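When the arm thinks it's finished

Sigrun Tangen runs the simulation side of the manipulation group at Triltetti. For most of November she was chasing a fault in a table-clearing task called Menau. The arm has to move a fruit onto a plate, let go, back away and report. In a small share of runs it reported success and then kept moving as if it still had something in its grip.

"We had 337 runs overnight and 8 of them ended badly," she says. "That sounds fine until you look at how they ended. The arm swung out past the table with the fingers almost closed, and the log said everything was normal."

The task is built from ordinary things: a juice carton, a mug, a can on its side, some fruit, a plate with a pear already on it. The citrus fruit is the one to be moved. Tangen says the picking up was never in doubt.

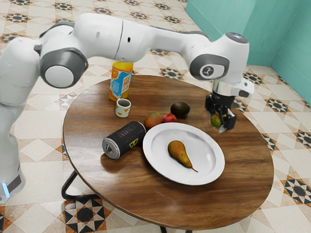

"The grasp is the part people worry about, so it had been tested to death. The release had one check. It looked at finger width, and if the width went over a limit, it called the fruit released."

The limit had been set for an older set of fingers. With the current ones, the number was crossed while the fingers were still barely open. The planner then started its retreat early. Sometimes the fruit stayed on the plate and sometimes it was dragged a little first.

Her colleague Iida Huttunen, who looks after safety on the real cells, was the one who asked for the bad runs to be replayed slowly.

"I didn't care much about the fruit," Huttunen says. "I wanted to know where the hand goes afterward. On a real cell the far side of the table is where a person walks." 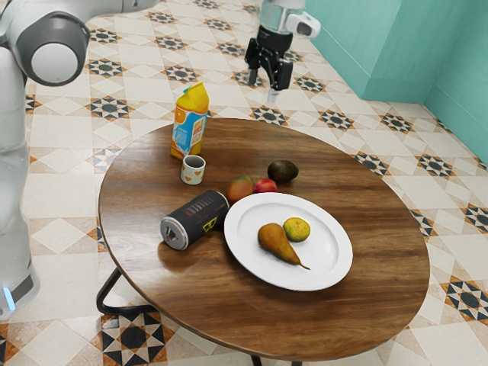

The retreat path had no upper bound on distance. It was written to go "clear of the table," and in the simulator any spot over the floor counted as clear. Huttunen calls that the real fault. The early release only made it show up.

They then went back through the overhead views, which the software uses to confirm where everything is before and after a move. Glare on the wood was a suspect for two days. Tangen masked it out, ran the same seeds again, and got the same failures.

"So that was two days gone," she says. "It did get us a better mask." 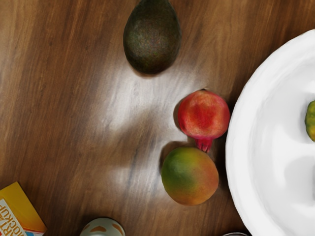 What they changed

The release check now needs two things to agree: finger width and a close view of the fruit on the plate. If they disagree, the arm stops where it is and waits for an operator. Tangen admits this has made the task slower, and the people who own the schedule at Fania, the customer, have noticed.

"They asked if we could skip the close view when the width looks good. I said no. The width looked good in all 8."

The close view brought a problem of its own. The fruit often runs out of the bottom of the picture, and the first version of the check rejected anything it couldn't see whole. 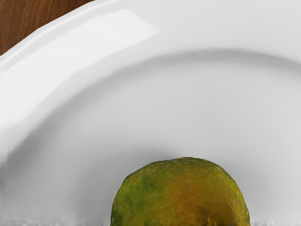
Tangen rewrote it to accept a partial outline as long as the plate surface shows on both sides. She has run 106 starts with the new check so far without an early retreat, and she wants a good many more before anyone signs off.

Huttunen has added a hard limit on the retreat, kept in a separate controller that the planner can't override. She would like the same limit on Tesfamariam, the group's older shelf-picking task, which shares some of the code.

"It has never gone wrong there that we know of," she says. "But we were reading the same kind of log, so I'm not sure how we would know."

That review is due to start once the Menau runs are done.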